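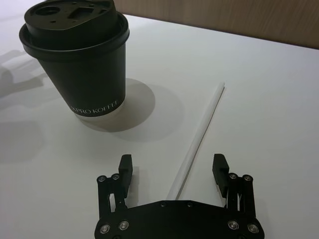

What I Made of the River Talks

I read the joint statement on the Clendholm crossing twice last night, and I still can't tell you what the two governments agreed to. It runs to 29 paragraphs. The ferry gets mentioned in one of them.

For anyone new to this blog, I live on the east bank and my dentist, my bank and half my relatives are on the west bank. The border has been down the middle of the river for longer than I've been alive. Until April you showed a card and walked onto the boat. Now you need a permit, and the permit office is open 6 hours a day.

The foreign ministers met for eight hours. Before the meeting, ours said he would raise the fishing limits and the permits. Afterward he said the talks were "frank," and that the permits would go to a working group. I have seen working groups before. The last one was on dredging, and the sandbar is still there.

I don't think he should have walked out. Some people at the landing wanted that, and I understand why, but we sell most of what we grow to the other side. A bigger fight would cost us more than it would cost them. I would have liked a date, though. Even a bad date is something you can hold people to.

The one useful part is paragraph 17, which lets each side hand out 100 day passes for medical visits. It doesn't say who qualifies or where you apply. I called the permit office and they hadn't heard of it. They told me to try again next week.

I'll post the form here if I get hold of one. If you already have, leave a comment and say which window you went to.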